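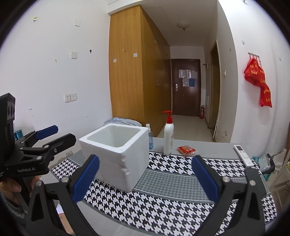
Chapter 6
Teaching by Hand: Your First Demonstration Project

Pupils who build a robot arm for the first time usually spend most of the year on the arm and very little on the job it is meant to do. In this chapter the order is reversed. You will pick one small household task, carry it out many times yourself while holding a gripper, and write down what you did before any motor is switched on. The task can be as ordinary as picking up a white foam box from a table. A box of that kind has thick walls and an open top, so there is more than one sensible place to put the two fingers, and if a corner has begun to crumble then one of those places is worse than the others. Other things standing on the table, such as a pump bottle or a remote control, limit the directions from which the gripper can come in. All of this is part of the task, and your group will need to agree on it.

By the end of the chapter you should be able to:

write a task statement that another group can follow without asking you questions
hold and move a hand-held gripper so that its fingers stay in view of its camera
keep a session log
sort your demonstrations into usable and unusable, and give a reason for each decision
explain why a tidy table is not always the best place to practise

You will need Chapter 4 (Grip and Friction) and the first half of Chapter 5 (Recording Movement). If your school missed out the section on finger pads, go back and read it now. The blue pads used in many school kits are softer than the plastic behind them, and most of the questions in section 6.3 depend on that difference.

6.1 How the Girkden club began

The project in this chapter follows work done by the after-school robotics club at Girkden, run by Dorothy Sedgwick. The club had entered the Kalta Challenge twice with a wheeled robot and wanted to try the household section instead. The rules for that section are short. Each team must submit a set of demonstrations of a single task, together with a written log, and the judges then use the set to train the same arm for every team. The team does not touch the arm at all. Marks are given for how well the arm does the task on a table it has not met before.

This caused some difficulty at first. Members who enjoyed building had nothing to build, and two of them left for the drone group. Those who stayed had to find a task, and the first three they chose were too hard. Folding a shirt took too long. Threading a shoelace needed finer fingers than they had. Pouring rice was possible but meant sweeping the floor after every session, and the club room had to be given back by half past five.

Palesa Modise, then in her second year with the club, suggested lifting an empty box and setting it down inside a marked square. The others thought this was too easy to be worth entering. Mrs Sedgwick asked them to write out the task in full before they turned it down, and it took them most of a meeting.

Their first version read: "Pick up the box and put it in the square."

Their fourth version read: "Start with both fingers open and above the height of the box. Grip one wall, with one finger inside the box and one outside. Lift until the base is clear of the cloth. Move to the square without tilting the box. Lower it until it rests on the table, open the fingers, and move the gripper straight up."

Compare the two versions. The second names a starting position, says where the fingers go, and says when the task is over. It still leaves something out, and you will be asked to find it in Activity 6A.

6.2 One hand or two

Some kits supply a single gripper and others a pair. With a pair, one is held in each hand, and both are recorded together. It is tempting to use both at once because they are there. The Girkden members found that a second gripper with no job tended to drift about and get in the way of the first, so they wrote it a part of its own: it waited at the side until the box had been lifted, and then steadied the far wall.

If you have only one gripper, leave out the steadying step. Your set will be no worse for it, but you must say so in your log.

Hold the gripper as you would a heavy torch, with the wrist straight. Move from the elbow and shoulder where you can. Quick turns of the wrist blur the recording and are hard for an arm to copy. Most people need 50 attempts before their movements settle down, and those early attempts should be kept in a separate folder and left out of the final set.

6.3 Crushing, slipping and tearing

Polystyrene foam is light, so very little force is needed to lift it. It also dents. A firm squeeze leaves a mark, and the next time the wall is gripped in the same place the pads have less to press against. After enough sessions the wall may break away altogether.

The club planned for 1000 demonstrations and used several boxes, numbered underneath in pencil. Each change of box was written in the log. They finished with 2882 recordings, of which a good many were thrown out for the following faults:

the box slipped and was caught again
the fingers closed on air before finding the wall
the person stopped halfway to talk
the box was put down outside the square

The first fault led to a long argument. Palesa Modise wanted to keep the slips, as an arm ought to learn how to recover. Others wanted every recording to be clean. In the end the slips went into a folder of their own, and the club trained one trial model with them and one without. The results are given in section 6.6 - do not look ahead until you have written down your own prediction.

Activity 6A

Work in pairs. Read the fourth version of the Girkden task again and carry it out exactly as written, using your own fingers and thumb as the gripper. Your partner should try to find a way of obeying every word while still doing the task badly. Write a fifth version that prevents this.

Keep your fifth version. You will record your first 100 demonstrations from it in section 6.4.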